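Performing Arts > Theater companies > Oketti

Oketti

Oketti is a touring theater company based in Bostwood. It was started by Marama Faulkner and Darcy Pirihi, who had both worked as stage managers, and it is best known for The Irach Letters, a two-act play for a cast of four. The company describes itself as "the region's leading maker of new work," a claim that appears in its programs and funding requests but has not been backed up by any outside source.

Origins

Accounts of how the company began do not agree. Faulkner has said in talks that the idea came out of a canceled production at the Wihongi, a converted grain store with a small thrust stage. Pirihi has placed it a full season earlier, during a tour on which neither of them was paid. No minutes or contracts from the period have been made public. The often repeated story that the first show was rehearsed in a single night rests on one program note and should be treated with care, as the same note gets the running time wrong.

The Irach Letters

The play follows two sisters who receive mail meant for the former tenant of their house. Isla Tautahi wrote the script and directed the first staging, which opened at the Wihongi in January and ran for 28 performances. Publicity called the run sold out. The house records later shown to a local arts newsletter give a total attendance of 1108, which works out to fewer than 40 people a night in a room licensed for more than twice that. Oketti has since said that "sold out" referred to the final weekend.

Reviews were mixed. Most praised the second act and the playing of the older sister by Leonie Tawhiri. Several found the first act slow, and one complained that the letters, read aloud in full, would have been better cut by half. Tautahi did shorten them for the tour. The published script keeps the long version and does not mention the change.

Working methods

The company says that it works "without hierarchy" and that all members share design, writing and performance. Printed credits suggest a more ordinary arrangement. Tautahi is named as writer or director on every full-length show, and Lindsay Sutcliffe is the only person ever credited with wardrobe. Sutcliffe builds most costumes from plain cloth in one or two colors and reuses pieces between shows – a habit the company presents as an artistic principle, though early budgets make it look like thrift.

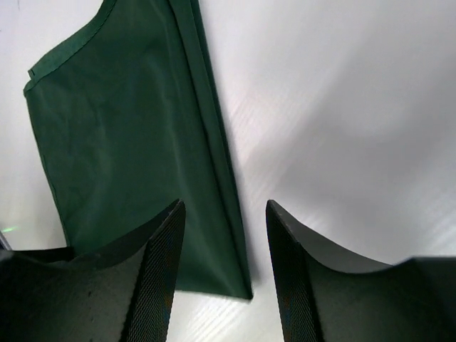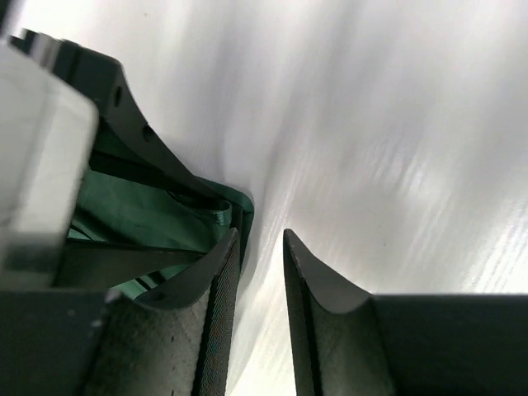

Green cloth on a white surface.

Reception and influence

Oketti is sometimes named as an influence on later small companies in Bostwood. The evidence is thin. Two groups share former members with it, but neither has credited it in print, and the bare staging usually pointed to was already common in the town's student theater. Its workshops for schools have drawn steadier praise, mostly from the schools that booked them.

Disputed points

The number of productions is given as nine on the company's own list and seven elsewhere. The gap comes from two readings held in a library, which the company counts as full productions.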